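Folding Dark Knit T-Shirts

1. Find the shoulder seam
Lift the shirt at one point and let the rest hang. Jersey has no stiffness — the weight of the cloth pulls the creases out.

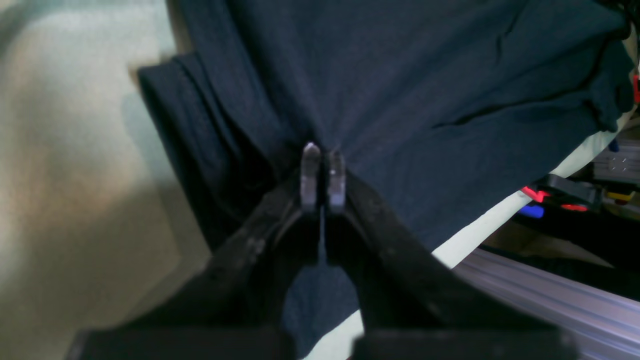 Shake once, then lower the hem first.

2. Square the body
Lay the shirt face down. Smooth from the collar to the hem with a flat hand.
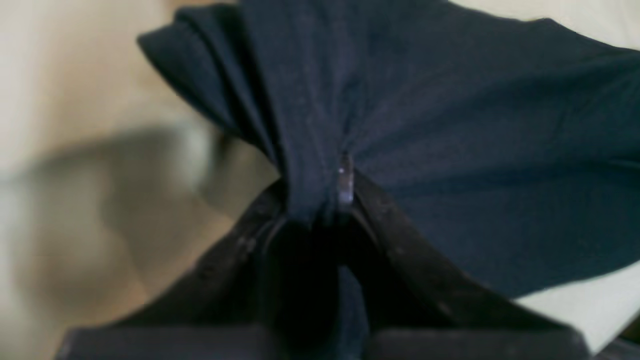
3. Fold and clear
Bring in both sides, then fold up in thirds. Wipe the table before the next dark shirt.
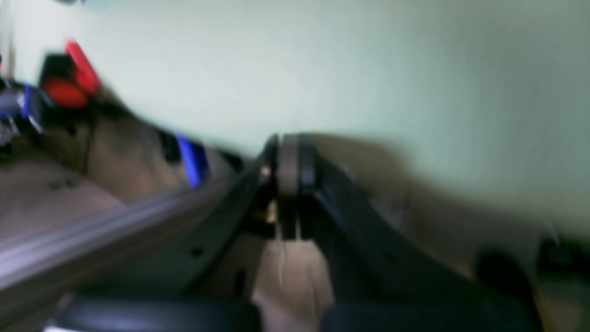

Navy shows lint, and a dry cloth is enough. Stack no more than five high.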